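4. Decal sheets from stored kits

4.1 Material

The second part of the study dealt with water-slide decals taken from unbuilt plastic kits. Modellers often buy kits years before they build them, and the decal sheet is usually the first thing in the box to go off. Plastic parts can be washed and straightened, and missing instructions can be copied from another owner. A sheet that breaks up in the water dish is hard to replace if the kit is no longer made.

We bought 46 kits from private sellers and from two second-hand dealers. All were aircraft or military vehicles, and all were sold as complete and unstarted. The largest group came from Phuthong, whose kits were sold in quantity over a long period and are easy to find. The rest were by Fleltier, apart from a few from small makers whose sheets had been printed by outside firms. We did not choose kits by the state of the decals, and most sellers had not opened the inner bag.

Each seller was asked where the kit had been kept. The answers were sorted into four kinds of storage: a heated room, a loft, a garage or shed, and not known. The last group was larger than we would have liked. Dealers in particular could seldom say anything about a kit before it reached their own shelves, and some private sellers had themselves bought it used. Where a seller named two places, we used the one where the kit had spent the longer time.

Sheets were removed on the day a kit arrived and placed between two pieces of uncoated card. They were then left flat in a cupboard in the workroom until testing. Any tissue that had been packed over the printed side was kept with the sheet. In three kits the tissue had stuck to the decals and came away with some of the ink, and these sheets were marked as damaged before testing. They were still used, but only the clean areas were cut.

4.2 Method

Single markings were cut from each sheet with a new blade, leaving a narrow border of backing paper. National insignia, code letters and small stencils were all included, as they differ in size and in the amount of clear film around the ink. In all, 575 markings were tested. Very long stripes were left out, as even a fresh stripe is difficult to handle and we could not tell a fault in the film from a fault in the handling.

Each marking was put face up in a shallow dish of tap water at room temperature. It was taken out when the whole backing had darkened and laid on a folded paper towel. We tried the film with a soft brush at short intervals until it moved. If it had not moved, the marking went back in the water, for up to 300 seconds in total. Markings that still held to the paper after that were recorded as not released.

Released markings were slid on to a sheet of polystyrene that had been painted with a gloss coat and left to harden for a week. Water was pushed out from the centre with the brush and the edges were pressed down with a damp cloth. No setting solution was used at this stage. Gunex softener was applied later to one half of the markings that had gone down in one piece, to see whether old film would take it without wrinkling.

A marking was counted as failed if it broke into two or more pieces, if it did not release, or if ink came off during handling. Small nicks in the clear border were ignored. Yellowing was judged separately by laying the marking over a white card next to a strip of fresh clear film, and was scored as none, slight or strong. The same person scored every sheet, in daylight and near the same window. We accept that this is a rough method, but it is close to what a modeller would do at the bench.

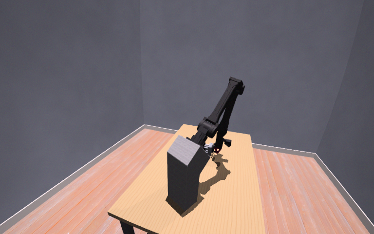
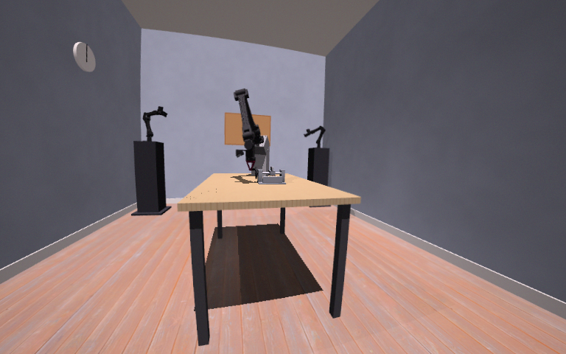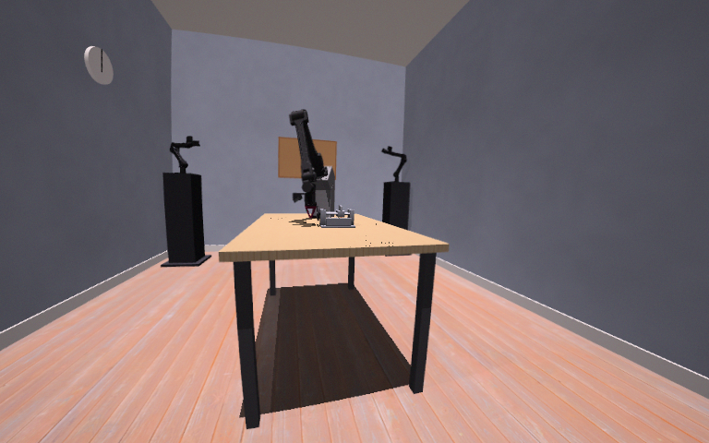

Figure 4. Table and black robot arm in a simulated room, three renderings.

4.3 Results

Of the markings tested, 95 failed. Most of these broke up, either in the dish or in the moment when the film was half on the paper and half on the plastic. Failure to release was less common and was confined to a small number of sheets. When one marking on a sheet would not release, the others on the same sheet tended to behave in the same way, even if they had been cut from the opposite corner.

Loft storage gave the worst results. Sheets from lofts broke more often than those from heated rooms, and the pieces were smaller. Several had fine cracks that could be seen only when the sheet was tilted towards the window. Lofts become hot in summer and cold in winter, and the paper backing will swell and shrink at a different rate from the film on top of it. We had no record of temperature or damp for any of the kits, so this has to remain a likely cause.

Garages and sheds were more mixed. Some of the sheets had rippled badly and a few had brown spots on the backing, yet the film itself was often sound and came away cleanly. Rippling was a poor guide to how a marking would behave in water. Two of the most uneven sheets in the study gave no failures.

Strong yellowing was found mainly on sheets that had been packed at the top of the box, directly under the lid. It was less frequent where the sheet lay below the parts or inside the folded instructions. Yellowing and breaking did not go together. A number of strongly yellowed sheets were still tough, and some of the weakest film in the study was almost clear.

There was some difference between makers. Fleltier sheets had thicker film and seldom broke, but the clear border remained visible on the gloss surface and could be felt with a fingertip. Phuthong sheets were thinner and lay down better when they survived. The sheets from the small makers were too few to compare, and two of them appeared to have been printed as one continuous film without separate borders, so that every marking had to be trimmed close to the ink.

Gunex softener was taken well by most of the film that had gone down whole. Some wrinkling was seen soon after it was brushed on, but in nearly every case the marking had flattened by the next morning. The exceptions were on loft-stored sheets, where the ink and the clear film shrank by different amounts and left a pale line around each letter.

4.4 Sealing before use

Modellers commonly advise that an old sheet should be sprayed with clear varnish before it is cut. To check this, we took the sheets with the most failures and sprayed what was left of each with one coat of Fladent gloss varnish. They were left overnight, and the remaining markings were then cut and tested as before. This time each marking was trimmed right up to the printed edge, as the varnish joins neighbouring markings together.

Far fewer of the sealed markings broke. Those that did were mostly stencils, where the trimmed piece was so small that it curled over on itself in the water. Sealing did nothing for markings that would not release, and it made them slightly slower to soak. It also added to the thickness of the film, which showed on fine panel lines even after softener had been used twice.

Yellowed sheets can be improved by taping them to a sunny window, another common piece of advice. We tried this in February with four sheets and saw a slight change in two of them over the month. The trial would need to be repeated in summer. One of the unchanged sheets had been sealed beforehand, and we do not know whether the varnish made any difference.

The sheets that remain are still in the cupboard, between card, and the unused markings will be tested in the same way at a later date. The full list of kits, with storage as given by the seller and the score for each sheet, is in Appendix B, last corrected on 20/11/2018.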